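Two arms and a pair of glass doors

I'd been promised coffee and a robot, and by mid-morning at the Tarkbridge open day I'd had both. The coffee was fine. The robot lived on a big screen, in a simulated house the Graltuder people have spent a good while building, and I could happily have watched it until they threw me out.

My first stop was the doors. Doors are horrible for robots, apparently! They swing, they're in the way, and this pair is all black bars and smoky panes, with a gripper close to each side and a bedroom waiting through the gap.
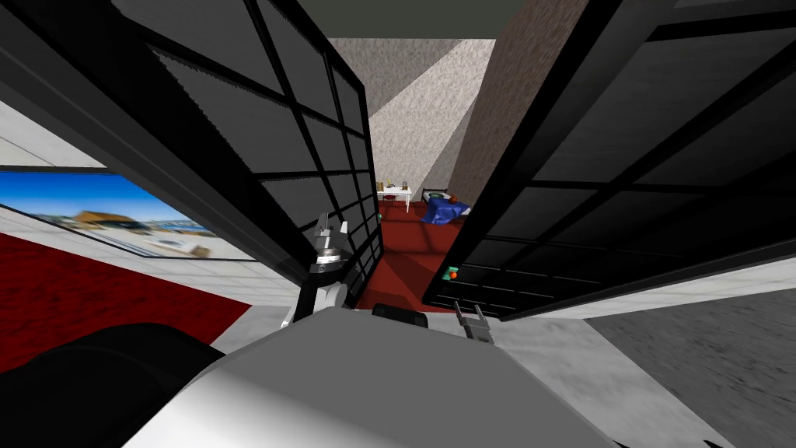

What the room is for

I asked why anyone would bother putting a bedroom behind a door test (blue blanket, red carpet, little white desk and all). The answer was that a bare grey box teaches you very little about homes. The team has 126 room layouts now, and each gets 100 runs before they'll talk about results. I had a go at steering the arms myself and lasted three minutes – my respect for the Rathjen crew, who do this all day, went up no end.

You watch from up by the robot's body, so its big pale shell fills the bottom of the screen and you end up craning your neck to see round it. Everyone in the queue did it. I did it too, and then spotted a tiny red chair tucked under the desk.
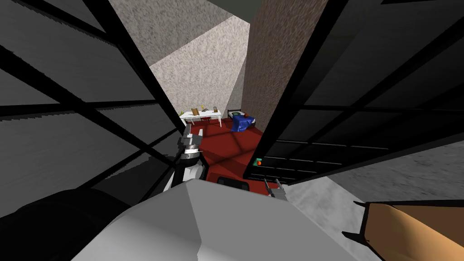
If you fancy going

The next open day is in September, out at the Gurau building. Go early, wear something warm and ask for a turn on the controls.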